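Search this site Go

We use cookies to remember your settings. Accept / Manage

Wanted: people who like to read aloud

Hi, I'm Nelly Lozano and I run Hellov, a little audio project collecting short family stories. I'm looking for 20 readers for July! No acting background needed – if you've ever read a bedtime story and done the voices, you're my kind of person.

You'd come in one Tuesday, read for two hours (with plenty of tea breaks), and go home with $485. Parviz Rahimi handles the sound and he's very patient, so please don't worry about stumbling over a line.
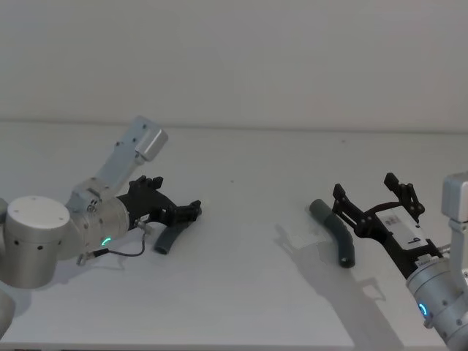 White tabletop, pale gray wall.

To apply, send me a voice memo of you reading anything you love, six minutes at most. Cookbooks are fine!

Recent posts
- Hosseinzadeh story night
- Petro Panasiuk on reading slowly
- Choir seeks altos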